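Cable on one arm keeps tugging the gripper off during tray sorting, how do you route yours?

Posted by toftbench in Two-arm setups

Hi all, long-time reader and I finally have something to ask. We run a small two-arm cell in our shop in Toft, both arms hung over one table, and the job is sorting household odds and ends into trays. It has been a good little cell for the most part and I'm fond of it, but since February the right arm has been giving me fits. When it reaches down and out to the tray on its far side, the gripper ends up a hair off from where I taught it. Going to the middle of the table it's fine. Coming back up to home it's fine too. It's just that long low reach.

I re-taught the point twice, and each time it was good for maybe a morning. Then I noticed that the gripper cable seems to go tight near the wrist at the bottom of the reach, so now I suspect the cable and not the arm at all. The left arm has the same cable from the same package and has never given me a minute of trouble, although I'll admit I didn't install that one and whoever did had more patience than I have.

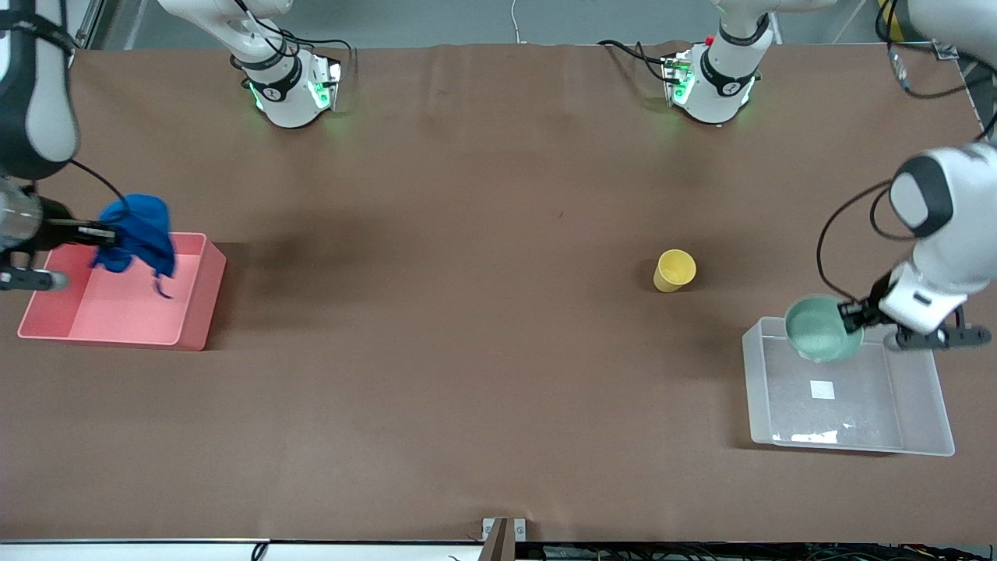
Right arm over the pink tray with the blue cloth, left arm with the green bowl at the clear tray.

You can see the loop I'm talking about on the right arm, the thin black one going down to the gripper. The cable is tied to the upper casing and then left free until the gripper end. My tray gets put back by hand after every batch, by the way, and there's nothing on the table to locate it. I run 80 cycles in a batch, and the trouble usually shows up after the first 30 or so. Should I add slack, move the tie, or slow the whole thing down? I'd like to get this right before I order another cable, as the last one took forever to reach us.

Posted by Flallisine

Hello and welcome! I look after a cell a lot like yours and went through very nearly the same thing, so let me ramble a bit and hopefully save you the price of that cable.

First, don't re-teach anything yet. If the cable is pulling on the wrist, all you're doing is teaching the arm the wrong spot on purpose, and then it will be off again as soon as the cable settles somewhere else. Put your old point back if you still have it saved.

Next, stop the cell, lock it out the way you normally would, and then jog the arm at your slowest speed to the lowest, farthest point it ever visits. Leave it there with the gripper empty. Now measure your slack in that pose and no other. I made the mistake of measuring mine at home position, where it looked wonderfully generous – and of course the wrist turn ate up nearly all of it on the way down. I like 300 mm of free cable between the last tie and the connector on ours, but your reach may want more or less. What you're after is a soft curve at the bottom of the reach that still doesn't flop into the fingers when the arm folds up.

Then look at the tie itself. A hard zip tie pulled snug will crease the jacket, and the cable wants to bend at that crease every single time. I switched to the wide hook-and-loop kind, put on loosely enough that the cable can roll under it. While you're in there, run your thumb along the cable and feel for a flat spot, and check that the connector is seated at the gripper end.

Once it's rerouted, run 3 slow cycles with nothing in the gripper, then 3 with the cloth, and watch the loop the whole time. Soft things can swing and catch on a low cable, which a bowl won't do. After that bring the speed up in steps.

Last thing, about the tray. If it's set down by hand it will never go back in quite the same place, and that alone could account for part of what you see. We screwed two corner stops to our table and it was the best twenty minutes I spent all winter. Good luck, and please let us know how it goes!

Posted by grurcombe_shop

Could be the cable, could be your finger screws. Check them first, takes a minute. Mine were loose.

Posted by Bullow

I'd go along with Flallisine on nearly everything, but please check the mount bolts up top too while the cell is locked out. An arm that hangs over the table puts a different load on its base than one standing on it, and a little looseness up there shows most when the arm is stretched way out. Mark each bolt head with a paint pen once it's at the torque in your manual, so next time you can tell at a glance whether it has turned.

As for slowing down, I'd only do that as a test. If the error gets smaller at half speed, look at the mount and the fingers. If it stays the same, I'd put my money on the cable or the tray.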